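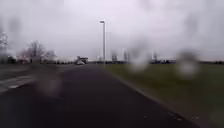

Pichit Srisuk wrote on 2/29/20:
> The lamps on the field side of the Drusau path have been out
> since the new columns went in at the Hegarty end. Is anyone
> chasing the council, or is it down to us? Also the kerb wants
> looking at. I nearly came off on it in the dark.

Pichit, I rang them. The path and the road are on separate jobs, so quote both if you get in touch. They say 30 working days for a lamp fault, and the clock started when Xuelian reported it.

The kerb is another matter. They won't paint the edge without a site visit, and the quote Haoran got for reflective markers came to almost 4000 for the full length. We have 2000 left in the Boria fund, so it would have to be the stretch by the grass or nothing.
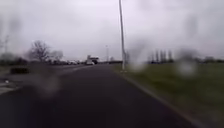
I'd start from the road end, as that's where people turn in quickly and the verge drops away. Cyrill thinks the bend first – I can live with either, but we should send them one answer.

Could people note the number on any column that is out and post it on this thread? It should be on a plate at about head height. Last time I gave them "the one near the trees" and they went to Kenarden.

Zoltán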